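Nested pick fault

A nested pick fault is a handling error in robotic waste sorting in which two containers pressed into one another are treated by the control system as a single object. The term was first used at the Drenden sorting hall, where Sendow suction grippers were fitted to a line for mixed plastic packaging. It is classed as a grasp fault, although the grip itself may be sound.

Cause

The vision software draws one outline around each item and assigns it a material. Clear plastic is a common source of error, as whatever lies behind or inside it shows through the wall. Where the cap of an opaque bottle enters a clear one, the outline tends to follow the opaque bottle only. The arm then lifts a load longer and heavier than planned, with its centre of mass away from the bellows.
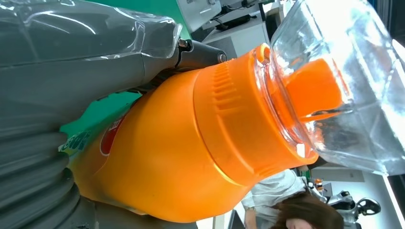 Tarawneh
Technical editor, Handling Faults section

An orange bottle held against the ribbed bellows, its cap inside the neck of a large clear bottle, shows the usual arrangement. The label lies near the opposite end and gives no sign of the second item.

Occurrence and effects

A review at Drenden covered 1,612 stopped picks, of which 230 were put down to nesting. Most ended in a drop short of the chute. The more serious outcome is a swing of the free container into a neighbouring arm, and for this reason the fault is also listed as a safety matter.

Countermeasures

The Grindo controller compares the lifted weight with the expected value and halts the arm if the difference persists for 300 milliseconds. Very light containers may pass this check. Restart is manual, with the cell gate closed.

See also: double pick; vacuum loss; bellows wear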